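Grevton Community Food Shop
Progress report to the Fadholm Fund, period ending November

Membership reached 587 households at the end of the period, up from 300 when the grant began. Most new members came through the school newsletter and the Karagiannis housing office. Liesbeth Schouten now handles sign-ups at the front desk.
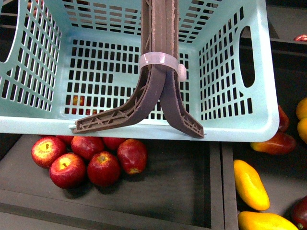

Produce supply was the main difficulty. Two growers stopped delivering in the fall and we bought from the wholesale market for 17 days, at a higher price than budgeted. Hnat Zinchenko has since signed a supply agreement with a farm outside town. Part of the equipment line went to plastic baskets with slotted sides and an oval handle hole at each end, and that line is now fully spent. The walk-in cooler was repaired under warranty.

Opening hours were extended to 7 p.m. at the request of members who work days.
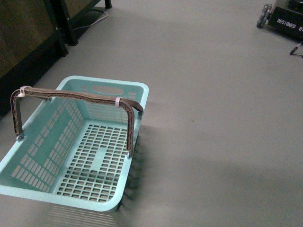

The later closing time added to staff costs, and we moved money from the printing budget to cover it. Sze-wing Chuang's revised figures are attached. Cooking classes started late. Frans De Graaf ran two of the six planned, and the other four are booked for next period.

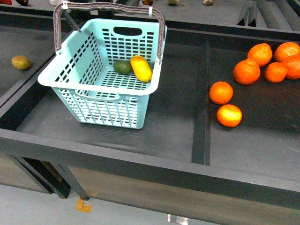 Shopping basket with two fruits inside.

Still open: the lease renewal, and the Skorex quote for new shelving. Evelien Brouwer will send both once they are signed.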